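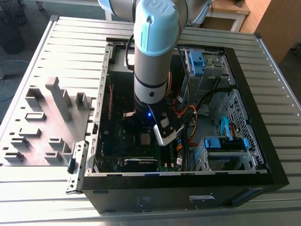

J'avais coché la visite de Pulgate dans le programme des portes ouvertes de Zornside sans trop savoir à quoi m'attendre. « Démontage et remise en état de PC », disait le dépliant, et moi les vieilles tours, je craque (il m'en reste deux à la cave, ne le dites pas trop fort).

On entre par le quai de livraison, on signe un registre, on enfile un gilet trop grand, et en avant ! Première halte, la zone d'arrivée : des palettes d'ordinateurs de bureau venus d'écoles et de mairies, 2 655 unités depuis janvier d'après le panneau à l'entrée. Ça sent la poussière tiède, exactement comme la salle info de mon collège.

Mais le meilleur, c'est l'atelier. Une grande table en aluminium rainuré, une tour couchée sur le flanc, panneau latéral retiré, et tout le ventre à l'air : la carte mère vert foncé, le carré argenté du processeur, la carte graphique noire dans son slot, une nappe beige bien plate comme on n'en fait plus... J'ai eu un petit pincement au cœur en voyant le loquet en plastique bleu sur la cage du lecteur optique. J'ai passé des heures à me battre avec ce genre de loquet !

Notre guide nous a expliqué l'ordre maison : les lecteurs d'abord, ensuite les cartes, la mémoire, et le processeur en dernier. Les pièces testées partent dans des bacs Mamo (leur système d'étiquetage, avec des codes couleur auxquels je n'ai rien compris), le reste file au tri des métaux. Un monsieur a demandé ce que devenaient les disques durs, réponse : broyés, tous, sans discussion.

À la sortie, petite boutique. Des barrettes de RAM, des alimentations, et des tours complètes reconditionnées sous le nom Lostness, à 100 euros pièce. J'ai résisté. Enfin, je suis repartie avec un lecteur DVD, mais ça ne compte pas.

Visite gratuite, comptez une bonne heure, prochaine session en octobre. Prenez un pull, l'atelier n'est pas chauffé.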